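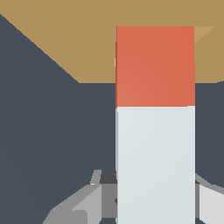 Figure 3. Simulated wrist view in Netard: two-colour block between the gripper fingers, tan surface behind.

4.2 Evaluation of the Netard simulation package

Netard is sold by Pratholm as a ready-made simulation package for teams that want to train grasping policies before buying an arm. The licence reviewed here covers the arm and gripper models, a set of plain coloured blocks, a scripted controller and an export tool. We assessed it on three points: the usefulness of the rendered views, the stability of contact between finger and block, and the effort needed to move recorded episodes into our own training code.

All tests used the default scene. The controller was run for 3463 episodes with the block start pose drawn at random. Each episode was limited to 60 seconds of simulated time. Settings were left as supplied, apart from finger friction, which was lowered in a second batch of 579 episodes to find out how soon the grasp would fail.

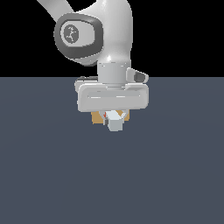 The external view was used only to check arm posture and was not passed to the policy. Its plain background makes the outline of the arm easy to extract, but it gives no help in judging how a policy would cope with clutter. Pratholm offers textured rooms as a paid extra, and these were not tested. The manual gives the external view's position in the base frame and the wrist view's position in the hand frame, a difference that cost us some time during setup.

Contact was stable at the default friction. In the second batch, 185 episodes ended with the block slipping out of the grasp. Most of these slips began during the lift, when the block was tilted relative to the fingers. The solver step can be shortened to reduce this, at the price of longer runs.
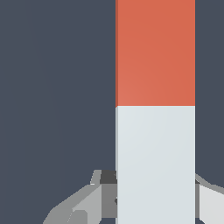

Siriwan Group for Robot Handling, Lutholm Institute
Corresponding author: Mahtab Shojaei

At close range the wrist view holds little beyond the block and parts of the fingers. With both ends of a tall block out of view, its height cannot be read from a single image, and the colour boundary is the main cue left for estimating tilt. We therefore gave the policy a short history of wrist images together with the joint angles. A wider lens can be set in the camera file, although the supplied controller ignores the change until the scene is reloaded.

Export was the weakest part of the package. Images and joint states are written to separate files with separate clocks, and the script that joins them drops the last step of every episode. Pratholm was told of the fault in May. The version tested here still contains it, and our corrected script is listed in Appendix B.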